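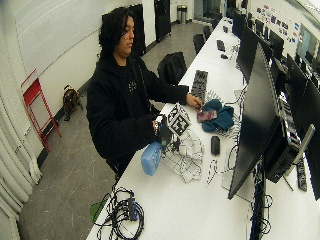

## 3. Small Articles on Shared Desks

### 3.1 Scope and terms

The Drorkent survey covered 27 computer rooms in teaching and office buildings and produced 1,153 desk records. Each record lists the articles found on one length of desk at the time of the visit. Fixed equipment (monitors, stands, power strips) was entered on a separate sheet and is treated in Section 4. The present section deals with what we call small articles: items that a person can lift with one hand and that have no fixed place on the desk.

Small articles were sorted with the Hauksdóttir list, which separates personal items, cleaning items, input devices and loose cable. The list was drawn up for reading rooms, and it gives little guidance on textiles. A cloth may be a cleaning item, a cover, a mat for a telephone, or something set down on the way to another place. Recorders were instructed to enter every cloth under its own heading and to note what lay on it or against it. Color was noted in plain terms only. Where a cloth was printed, the kind of pattern was written down in two or three words.

Rooms were visited during normal hours, and occupants were asked to carry on as usual. No desk was cleared or straightened beforehand. Rooms with long continuous desks proved harder to record than rooms with single tables, as there was often no clear line between one seat and the next. In such rooms the keyboard was taken as the center of a seat, including where it had been turned lengthwise along the desk. Ceiling type and lighting were entered on the room sheet.

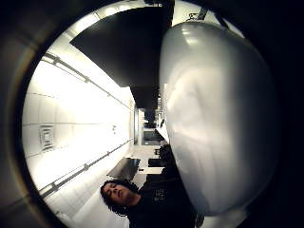

One reader of the October draft objected that the keyboard is a poor marker for a seat. In the reader's view it is among the first things people push aside when they need space, and a chair would serve better. The point is a fair one. Chairs, however, were moved between desks more often than keyboards in the rooms we visited, and at long desks they were frequently missing. We have kept the keyboard rule and have marked the affected records in Appendix B.

### 3.2 Cloths, bottles and telephones

Cleaning items and personal items were often found within reach of the same seat. The most common grouping was a cloth with something resting on it. Figure 3 gives a typical case from the Rodadholm room: a crumpled teal cloth close to the keyboard, a second cloth with a black grid-like pattern bunched in the middle of the desk, and a light blue spray bottle with a white nozzle. The two cloths were entered separately. The bottle was entered as a cleaning item, with its contents left blank. 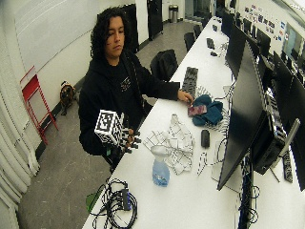
Figure 3. Cloths and spray bottle on a long shared desk, Rodadholm room.

Loose cable formed a group of its own. It was found mainly at the near edges of desks, where it took up space that could otherwise hold a notebook or a folder. Recorders entered a tangle as one article, whatever the number of cables in it. This rule understates the amount of cable present, and readers who wish to compare our results with those in the Clirnier report should bear in mind that the report counts each plug.

Bottles raised a further difficulty. The Hauksdóttir list asks whether a bottle belongs to the room or to a person, and this can seldom be settled by looking. A printed label gives the brand, and sometimes the type of product, but says nothing about who brought it in. We therefore added a third entry, "not known," and most bottles were placed there. Labels were copied only where they could be read without handling the bottle. In the Rodadholm room the brand name Febreze was copied in this way.
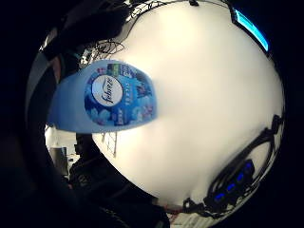
*Section 3 last changed: 13 November 2022*

### 3.3 Limits of the desk records

A desk record shows where an article was, and it does not show how long the article had been there. A bottle entered as standing may be lying on its side an hour later, and the same cloth can pass from one end of a desk to the other within a single visit. Repeat visits were made to 2 of the rooms only. For these, both sets of records are given in full in Appendix C, and no average has been taken.

The size of articles was not measured. Recorders used the words small, medium and large, and agreement between them was weak for cloths, which take up more or less of a desk depending on how they are folded. Size has been left out of the tables that follow. The original sheets, including the size entries, are kept with the room plans and may be consulted on request.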